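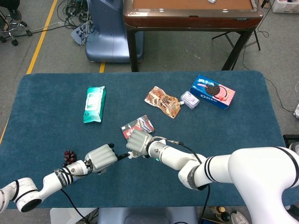 4.2 Arbitration between the two hands

Both arms share one workspace, so the planner has to decide which hand takes the next object before any path is computed. We follow the cost form of Cekik but drop its fixed left-right split of the table. Each detected object gets one cost per arm, summed from path length, wrist rotation and the smallest distance to the other hand. The cheaper arm is assigned, and the other holds its pose or backs off along its last path.

Figure 3. Test table for the two-arm planner, with both hands near the center and packaged food, wipes and grapes among the objects.

The distance term matters most when the hands nearly meet, as in Figure 3. With it removed, the planner stopped early in 537 of 1000 simulated runs - nearly always on a predicted contact between the fingers. The Bilar tracker sends object poses at a fixed rate and the cost is updated on every message. An assignment is kept until the grasp closes or 500 ms pass without progress. Shorter limits made the arms trade targets back and forth.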